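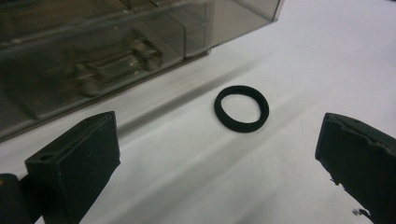

손가락 사이 앞쪽의 흰 작업면에 놓인 검은 고리. 접근 구간의 예.

양손 시연에서 고리 물체의 구간을 나누는 방법

손에 드는 그리퍼로 모은 시연 데이터를 학습에 쓰려면, 먼저 각 시연을 의미가 있는 구간으로 나누어야 합니다. 딱딱한 컵이나 블록의 경우에는 이 일이 비교적 쉽습니다. 손가락의 벌어진 폭만 보아도 언제 잡았고 언제 놓았는지 대체로 알 수 있습니다. 그러나 얇고 부드러운 고리의 경우에는 폭의 변화가 매우 작고, 잡은 다음에도 모양이 변하기 때문에 같은 방법이 잘 맞지 않습니다.

이 글에서는 우리 연구실이 Harkley 과제에서 사용한 구간 나누기 절차를 설명합니다. 독자가 이미 양손 시연을 녹화했고, 두 그리퍼의 카메라 영상과 손가락 폭 기록을 가지고 있다고 가정합니다. 로봇 팔에서 정책을 실행하는 방법은 다루지 않습니다. 마지막 부분에는 우리가 얻은 결과를 짧게 적었습니다.

준비할 것

시연 한 개마다 다음 자료가 필요합니다.

왼손 카메라 영상과 오른손 카메라 영상
두 그리퍼의 손가락 폭 기록
두 그리퍼의 자세 추정 결과
작업자가 적은 짧은 메모 (있는 경우)

영상과 폭 기록의 시각은 미리 맞추어야 합니다. 우리는 녹화를 시작한 직후에 두 그리퍼를 동시에 한 번 닫았다가 여는 동작을 넣었습니다. 이 동작의 최소 폭 시점을 영상에서 손가락이 만나는 프레임과 맞추면 됩니다. 만약 동작이 두 손에서 동시에 되지 않았다면 각 손을 따로 맞추고, 그다음에 자세 기록을 사용하여 두 손 사이의 차이를 확인합니다.

주석 도구는 어떤 것을 써도 괜찮습니다. 우리는 Plarkuma라는 내부 도구를 썼는데, 두 영상을 나란히 재생하고 그 밑에 폭 곡선을 그려 주는 간단한 프로그램입니다. 표 계산 프로그램과 일반 영상 재생기만 가지고도 같은 작업을 할 수 있지만 시간이 더 걸립니다.

1단계. 구간의 이름을 정합니다

우리는 손마다 다섯 개의 이름을 사용합니다.

접근: 그리퍼가 고리 쪽으로 움직이고, 손가락이 아직 고리에 닿지 않은 구간
접촉: 손가락이 고리에 닿은 때부터 고리가 작업면에서 떨어질 때까지
운반: 고리가 그리퍼에 걸려 있거나 잡혀 있고, 작업면에서 떨어져 있는 구간
놓기: 고리가 다시 작업면이나 다른 그리퍼에 닿은 때부터 손가락이 고리에서 떨어질 때까지
대기: 이 손이 물체를 다루지 않고, 다른 손의 동작을 기다리는 구간

처음에는 대기라는 이름이 없었습니다. 그래서 물체가 없는 손의 영상도 접근으로 표시했는데, 이것이 뒤에서 설명할 문제의 원인이 되었습니다. 이름은 두 손에 따로 붙인다는 것을 꼭 기억해 주십시오. 같은 시각에 왼손은 운반, 오른손은 대기일 수 있습니다.

2단계. 접근과 접촉의 경계를 찾습니다

맨 위의 사진은 접근으로 표시하는 프레임입니다. 손가락이 넓게 벌어져 있고, 고리는 손가락 끝보다 더 먼 쪽에 있습니다. 이런 프레임은 판단이 쉽습니다.

어려운 것은 손가락 끝이 고리를 가리기 시작한 다음입니다. 영상에서 손가락이 고리 위에 겹쳐 보이더라도 실제로 닿았다고 말할 수 없습니다. 이때는 고리의 윤곽을 봅니다. 고리의 타원 모양이 앞 프레임과 비교하여 처음으로 달라지거나 위치가 밀린 프레임을 접촉의 시작으로 정합니다. 폭 곡선은 참고로만 사용합니다.

손가락 앞면의 상태도 확인하는 것이 좋습니다. 사진의 오른쪽 손가락처럼 아래쪽 가장자리가 거칠게 떨어져 나간 경우에는 윤곽선이 불규칙하게 보이고, 자동 경계 검출기가 이 부분을 물체의 가장자리로 잘못 읽을 수 있습니다. 우리는 손가락 영역에 마스크를 씌울 때 윤곽보다 조금 넓게 그렸습니다. 마스크가 너무 좁으면 잘못된 접촉 후보가 많이 나옵니다.

그림자도 주의가 필요합니다. 흰 작업면에서는 부드러운 그림자가 고리 밑으로 지나갈 때 고리의 밝기 경계가 조금 이동합니다. 고리의 윤곽이 변한 것처럼 보이면, 고리의 안쪽 구멍도 같이 변했는지 보십시오. 바깥 경계만 변했다면 그림자일 가능성이 높습니다.

3단계. 다른 손의 카메라로 운반 구간을 확인합니다

운반 중인 고리는 그것을 들고 있는 그리퍼의 카메라에서 잘 안 보일 때가 많습니다. 특히 고리가 손가락 끝에서 아래로 늘어져 있으면 손가락이 고리의 대부분을 가립니다. 그래서 운반의 시작과 끝은 반대쪽 손의 카메라에서 찾습니다.

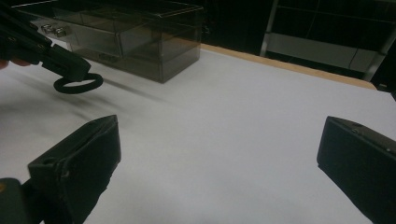

다른 그리퍼의 앞쪽 끝에 매달린 고리. 촬영한 쪽 그리퍼의 손가락 사이는 비어 있다.

위와 같은 프레임에서는 두 가지를 동시에 적을 수 있습니다. 고리가 걸린 그리퍼에는 운반을, 촬영한 그리퍼에는 대기를 붙입니다. 고리가 작업면 바로 위에 있기 때문에 높이를 눈으로만 판단하면 사람마다 답이 달라집니다. 우리는 다음 순서로 결정했습니다.

먼저 고리의 가장 낮은 점과 그 그림자를 찾습니다.
두 개가 분리되어 보이면 운반으로 표시합니다.
두 개가 만나 있으면 앞뒤로 세 프레임을 더 봅니다.
그 안에서도 분리되지 않으면 접촉 또는 놓기로 표시하고, 메모 칸에 "불확실"이라고 씁니다.

그림자가 다른 물건에 가려져서 안 보이는 경우에는 자세 기록의 높이 값을 사용합니다. 다만 이 값은 그리퍼의 높이이고 고리의 높이가 아닙니다. 늘어진 길이는 잡은 위치에 따라 달라지므로, 시연마다 다시 확인해야 합니다.

배경의 물건은 치우지 않아도 됩니다. 두 사진에 있는 반투명한 플라스틱 상자처럼 안쪽이 비쳐 보이는 물건은 자동 추적에 조금 방해가 되지만, 사람이 주석을 할 때에는 오히려 위치의 기준으로 쓸 수 있습니다. 상자의 아래쪽 모서리와 고리 사이의 거리를 비교하면 고리의 작은 움직임을 알아보기가 쉽습니다.

4단계. 두 손의 표시를 비교합니다

한 시연의 주석이 끝나면 두 손의 표시를 나란히 놓고 모순을 찾습니다. 한 개의 고리만 쓰는 작업에서는 다음의 경우가 나오면 안 됩니다.

두 손이 동시에 운반인데 메모에 "함께 잡음"이 없는 경우
한 손의 놓기가 끝났고 다른 손의 접촉이 없는데, 다음 구간이 다시 운반인 경우
대기에서 운반으로 바로 넘어가는 경우

세 번째 경우가 가장 자주 발생했습니다. 대부분은 접촉 구간이 너무 짧아서 주석자가 빠뜨린 것이었습니다. Alina Oprea가 이 검사를 작은 스크립트로 만들었고, 그 뒤에는 모순이 있는 시연만 사람이 다시 보았습니다.

5단계. 두 번째 주석자의 확인을 받습니다

모든 시연을 두 사람이 볼 필요는 없습니다. 우리는 전체 1,770개의 시연 중에서 "불확실" 메모가 있는 것만 두 번째 주석자에게 보냈습니다. 두 사람의 경계가 다섯 프레임 이내이면 앞의 것을 사용하고, 그보다 크면 같이 앉아서 영상을 다시 보고 결정했습니다. 끝까지 합의하지 못한 시연은 23개였고, 학습에서 제외했습니다.

결과

우리는 같은 시연으로 정책을 두 번 학습했습니다. 하나는 대기가 없는 이전의 표시를, 다른 하나는 이 글의 표시를 사용했습니다. 이전의 표시로 학습한 정책은 다른 손이 고리를 가지고 있는 동안에도 빈 손을 작업면 쪽으로 내리는 행동을 자주 보였습니다. 고리가 없는 곳에서 손가락을 닫는 일도 있었습니다. 새로운 표시를 사용한 정책에서는 이런 행동이 눈에 띄게 줄었고, 고리를 주고받는 순서도 더 안정되었습니다.

하지만 접촉의 시작 시점을 예측하는 정확도는 우리가 기대한 만큼 좋아지지 않았습니다. Amanuel Teshome의 의견은 카메라만으로는 부드러운 고리에 약하게 닿은 순간을 구별하기가 어렵다는 것입니다. 저도 여기에 동의하지만, 손가락에 힘 센서를 넣은 비교 실험은 아직 하지 않았습니다.

또 한 가지 제한이 있습니다. 모든 시연은 흰 작업면에서 수집했습니다. 어두운 작업면에서는 3단계의 그림자 방법을 그대로 쓸 수 없을 것입니다. Bogdan Rusu가 4월에 어두운 매트 위에서 작은 데이터를 모을 예정이고, 그때 3단계의 내용을 고치겠습니다.

자주 틀리는 부분

손가락이 완전히 닫히지 않았다는 이유로 접촉을 표시하지 않는 경우가 있습니다. 고리는 손가락 한쪽에만 걸려서 올라갈 수도 있으므로, 폭이 넓어도 접촉과 운반이 가능합니다.

시연 끝에 그리퍼를 멀리 치우는 동작을 접근으로 표시하는 경우도 있습니다. 이 부분은 대기로 표시해 주십시오.

작성: Paraschiva Costache
마지막 수정: 2025년 2월 28일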